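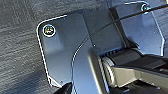
Tuning the hanging cell at Brilivon

Abbas Alipour starts at the wrist. He checks the cable for slack, wipes the camera lens and cycles the gripper 12 times with nothing in it.

Then he loads a garment. Orange knit is the usual choice at Ivbridge - it stands out well against a pale wall.
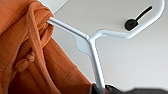 The approach runs at low speed until 21 passes finish without a stop. Grip force is set last, and the value goes in the log with the finger pad number. Pads are changed every 200 hours. 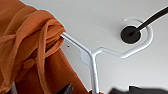
Orange fabric on the white hanger, Brilivon cell, Ivbridge.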